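Petridis: a contact-sheet and culling tool for photographers who shoot too much

README, version 2

Petridis takes a folder of photographs and makes contact sheets out of it. Little rows of little pictures, with the file name under each one, the way the lab used to do it before we all became the lab. It also lets you mark keepers and rejects from the keyboard, and it writes those marks to a plain text file you can read without Petridis, in case you come to your senses.

I wrote it after a shoot at a kennel club in Rostham that left me with 1,215 frames of the same basset hound. He was a patient dog. I was a less patient editor, and the software I had at the time wanted to build previews, then a catalog, then a relationship.

What it does

Reads JPEG, TIFF and the embedded previews in most raw files. It does not develop raw files and isn't going to. Write to me about this if you like, Nigel Ellwood already has, at length.

Makes sheets sized for letter paper, portrait or landscape. Nataša Stojanović added A4, and fixed my margins while she was in there.

Groups frames shot within two seconds of each other, so that a burst shows up as a burst and you can throw out most of it with a clear conscience. The gap can be changed in the settings file.

Leaves your originals alone. Nothing is moved, renamed or deleted. A reject is a word in a text file.

What it doesn't do

Faces. Stars. Sharing. Telling you which frame is best. Amber Haworth tried a sharpness score on a branch called "gemier" and it preferred the chain-link fence to the dog in every single picture. The branch is still there if you photograph fences.

Getting started

Unpack the folder somewhere you'll find it again. Run the program called petridis and give it the path to your pictures. If the path has spaces in it, put quotes around it. If you forget the quotes it will complain that it can't find a folder called "My", and I'll get an email from you, and I'll send you this paragraph.

The first run on a big folder is slow. Later runs aren't, unless you delete the cache, which lives in a hidden folder next to the pictures.

Keys

K keeps. R rejects. U takes back whatever you just did, and goes back as far as the start of the session. The arrow keys move. The space bar fills the screen with the current frame. P prints to PDF. Q quits and saves. There is no way to quit without saving, a decision I made after one very bad evening.

Settings

Everything is in petridis.cfg, one setting per line. The ones people change:

columns: how many pictures go across the sheet
gap: seconds between frames before a new group starts
caption: filename, time, both or none
background: white, gray or black (black looks wonderful and will empty a printer cartridge before lunch)

Known problems

Portrait frames from older Imorix cameras come out sideways. The camera writes the rotation in a place of its own choosing. Ekow Mensah has a patch that works on his and not on mine.

Long file names run into each other once you go past a certain number of columns. Use fewer columns or shorter names.

The clock on your second camera is wrong. I can't fix that for you, but the "shift" setting will add or take away minutes for one camera body. Set it before you start culling, or the groups will get rebuilt under your feet.

Sample pictures

The download includes a samples folder so you can try the thing out before pointing it at a paying client. It's a mixed bag: dogs, a church hall, tabletops, one badly exposed goose. They vary in size and shape. One of them, at a readable size: 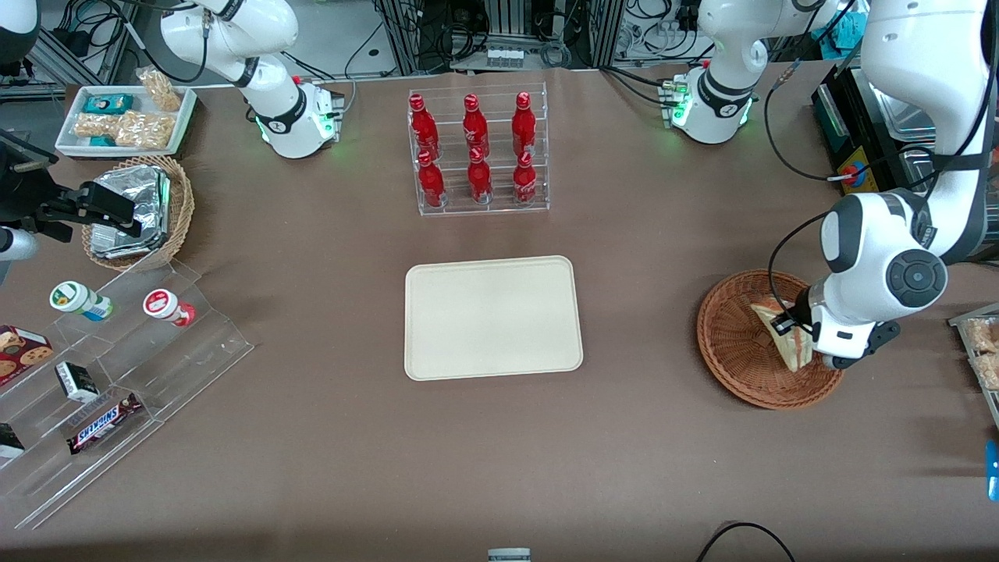
From the samples folder: red bottles in a clear two-tier rack, empty cream tray.

You may use the samples for testing and for screenshots. Please don't enter the goose in any competitions.

Reporting a bug

Tell me what you did, what you expected and what you got. Attach the log file. Don't attach the wedding. Trevor Stockdale reads the bug mail when I'm out on a job, and he is nicer than I am, so timing can work in your favor.

License

Free to use, paid work included. If you change it and pass it on, keep the names in the credits file and change the name of the program.

Last edited 18 Jun 2020. The Windows build is one release behind the others and will catch up in September.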